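**Topic: Snack shelf in the break area — round cans on a flat shelf**

**shelf_tare** wrote on 2020-04-28:

We run a small honor-system snack corner at the Clitardale office. Fixture is a dark gray Sivard shelf unit with white front edges, plus a stainless steel table next to it, all on gray striped carpet tile. The unit is retail surplus, so it has depth and pitch meant for a shop with a full planogram and a delivery schedule. We have neither.

The problem is cylindrical stock. Boxes stay put. Chip cans get knocked, lean on each other, and after a few grabs the row is no longer a row. I re-face the shelf at closing and by noon it needs doing again.
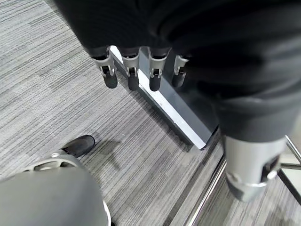
Constraints: I can't drill the unit, since it goes back to Jevby at the end of the lease. Budget is $100. I would like every flavor visible from the front without anyone having to pick up a can to read it. Bottles and gum go on the table and I'm not moving those.

What are people using for cans? Dividers, trays, pushers, something else?

---

**gondola_end** replied:

Spring pushers. It's a solved problem. Each lane holds one flavor, take the front can and the next one comes forward. They sit on the shelf, no drilling.

---

**mullion44** replied:

Pushers make sense when you have depth of stock. If OP has one can of each flavor out at a time, the spring has nothing to push and you have paid for lane walls. Shelf_tare, how many facings per flavor?

---

**shelf_tare** replied:

One facing, one deep. I restock from a cupboard. The bottles I mentioned are clear plastic, green label, and they also end up on their sides now and then, but on a table it matters less.
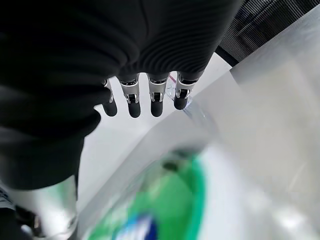 ### Re: dividers vs. trays

**mullion44** replied:

One deep, so no pushers. Then you want either

- wire dividers clipped to the front lip, set one can width apart, or
- a shallow tray with a raised front, cans laid on their sides.

Second option is cheaper. A can on its side is already in its lowest position, so it has nowhere further to fall. The tray lip stops it rolling off.

---

**gondola_end** replied:

Disagree on laying them down. The label is printed to be read upright. Horizontal cans show the lid end to half the people walking up, and every lid in that range is yellow. You lose the flavor coding, the only thing OP asked for.

---

**pallet_jack_b** replied:

Depends on eye height. On a low shelf you look down on the cans and the side of the tube reads well enough. On a high shelf gondola_end is right.

Also, look at the spacing before buying anything. Uneven gaps are most of the trouble. A can with a wide gap beside it has room to go all the way over. A can with a narrow gap leans on its neighbor and stops. If you can't fill the shelf, group the stock at one end and leave the empty length in one piece.

---

**shelf_tare** replied:

Tested the spacing idea on the middle shelf. Boxes grouped at the left end, then dark red, orange, red, light blue, pink along the row. The gaps open up toward the right, with the widest between blue and pink. An orange and a green further right are the ones that tilt.

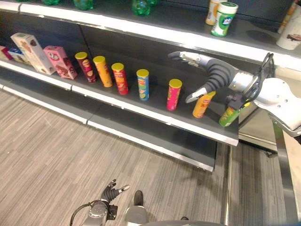 So the grouped end behaves and the sparse end does not, consistent with what pallet_jack_b said. I still think the gaps are a symptom. People take from wherever they happen to stand, and I'm not going to restock on demand.

Measured cost so far: zero. Belhaj divider strips are quoted within budget if I only do one shelf.

---

**gondola_end** replied:

Do one shelf. Put the dividers at the sparse end only and let the boxes act as the bookend on the left. Cream and pink boxes next to each other will hold a can row fine, provided the cream one isn't itself leaning. If it leans, swap it with something squatter.

---

**mullion44** replied:

I would still try the horizontal layout before spending. Takes two minutes. Angle the cans so the printed side faces the aisle instead of the lid.

---

**shelf_tare** replied:

Horizontal layout: green at the back, orange in the middle, pink nearest, all on the middle shelf and all on a diagonal. Print is legible from standing height. They take up more shelf per can, though, and with a full set I would need the lower shelf as well. Gum jar and a water bottle stay on the steel table as before. 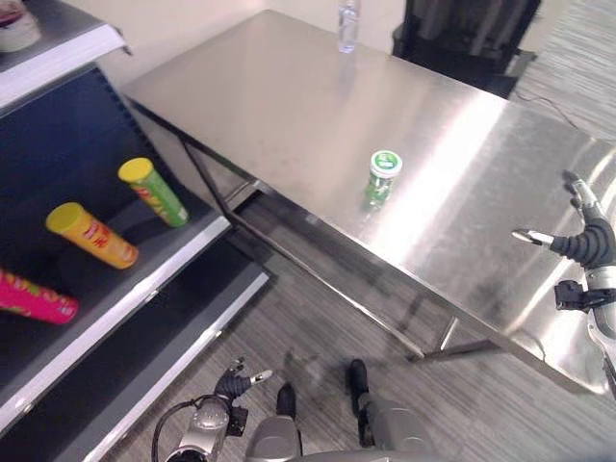 ## Where I've landed (for now)

**shelf_tare** wrote:

1. Middle shelf: upright cans, closed up against the boxes, no gaps.
2. Overflow: on their sides, diagonal, lower shelf.
3. Belhaj strips on hold until I see whether item 1 survives normal use.

---

**gondola_end** replied:

Item 1 will not survive normal use. Buy the strips.

---

**pallet_jack_b** replied:

Felt pads or a strip of non-slip liner under item 2, cut to the shelf depth. Leave the front edge bare or the liner curls up where people rest their hands.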